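Grella save is back, sort of

September 2026

Quick one tonight, I have dishes to do. Finally got back into my Grella settlement save after leaving it alone since February. Loaded it up, stood there in the rain, no idea what I'd been building or why there were 400 planks in a chest marked FISH. Classic.

So. The short version. I'm running the Nillier overhaul again, the newer build, on top of the base game plus a handful of little mods I can't play without. Nillier changes how settlers pick their houses, which sounds boring and is the best thing that ever happened to this game. They used to all cram into the first hut you built. Now they spread out, they complain if the well is too far, they move in next to people they like. My potter moved across the river! By herself! I didn't even know the bridge counted as a path.

Bad news – it ate my roads. Every paved road I'd laid before the update turned back into mud. The readme does say this, in fairness, right at the bottom, and I didn't read it. So if you're updating an old save, rip up your roads first and get the stone back. I lost the lot. Spent two evenings re-laying the main street and it still has a kink by the mill that I can't get rid of.

Load order, since a couple of you asked in the comments on the last post. Nillier first, then the weather one, then Sandberg last. Sandberg is the terrain pack with the cliffs. If it goes anywhere but last you get floating trees, and also one time a floating cow, which I kept for a while. You need to start the game once with Sandberg switched off, save, quit, then switch it on. No I don't know why. It works.

Anyway the plan was a cliff village. Terraces going up the north side, 7 levels, houses built into the rock with ladders between them. I've got 4 done. The ladders are a pain becuase settlers won't carry anything heavy up them, so all the timber has to go the long way, up the goat track, and the goat track floods. I put in a crane from the Fadura pack and it helped for a bit and then the crane guy got sick. Everything stopped. Had no idea only one settler could be trained on it at a time. Training a second one now as soon as he's out, takes a whole season.

Things I still want to fix:
the kink by the mill
lanterns on level 3, they flicker like crazy when it snows
wolves. just wolves in general
rename the FISH chest

Also the new soundtrack in Nillier is lovely, there's a slow fiddle thing that plays at dusk and I sat and watched the smoke come out of the chimneys for way too long. Old save had it muted for some reason, check your audio settings if your not hearing it.

Will upload the save once the top terraces are in. Don't ask for it yet, it crashes if you look at the harbor from the east.
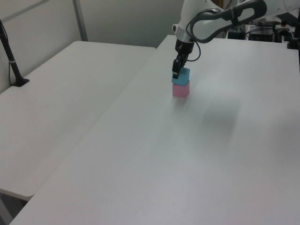
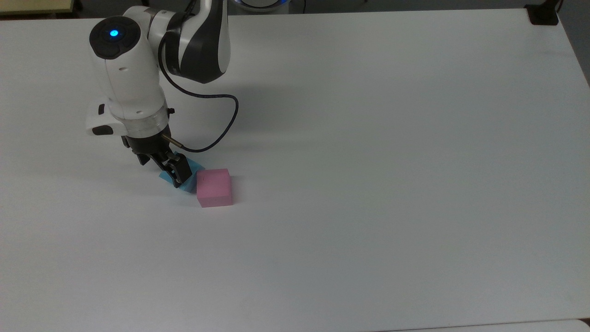 White arm, black gripper, white table.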